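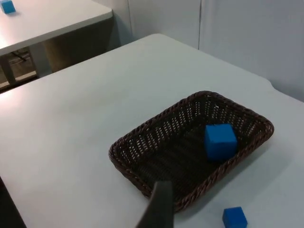 The author teaches introductory geography at Langat College

Chapter 9
Where Towns Begin

When I was small I supposed that towns had always been where they were, the way hills are, and I'm sure plenty of you did too! But every town was once a choice, and usually a fairly practical one. 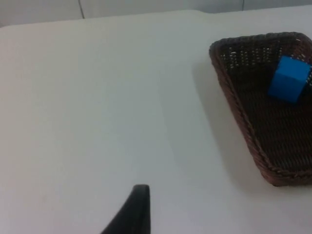 Take Stetow, a river port of 3000 people. Boats coming down from Ronum had to unload at the shallows there, and while the crews waited they wanted supper and a bed (wouldn't you?), so up went an inn, then a smithy, then a market. 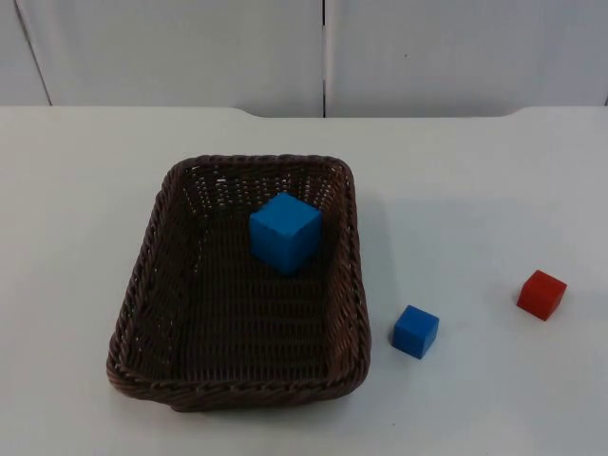
Zelavholm grew quite differently. It sits 67 miles inland, high and windy, with a spring that keeps running through August, and shepherds have been stopping at it for 900 years. We'll spend most of this chapter walking between the two, beginning with water.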